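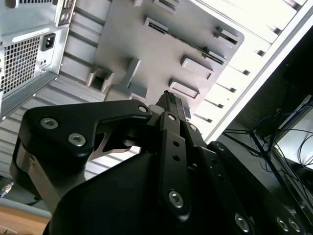
Which connector goes in first? The 24-pin main board lead, with the supply switched off at the wall and the side panel removed.

**Slide 2: lead order**

- Main board, then CPU, then drives.
- Hold the connector by its body. Never pull on the wires.
- Match the latch to the tab before pressing.
- Handout from Fenna Wuyts has the pinout on page 4.

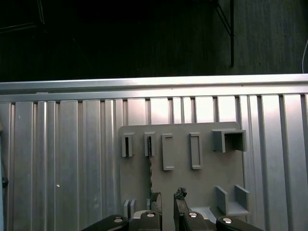 Cable routing is decided before the first lead is seated. At the Panville bench we dress each lead along the case wall and tie it after the final check. Small parts wait in holders: a gray plastic board with upright slotted ones, mounted on a ribbed aluminum panel, keeps them vertical and easy to grasp. Kälin's layout sheet sets the spacing. Pause for questions on bend radius.

**Slide 3: rework**

- Release the latch fully, then draw straight back.
- Log any bent pin under code 407.
- Teodoro Nieto takes the questions on drive power.

Next: fan headers. Hand the clicker to Kha Vũ.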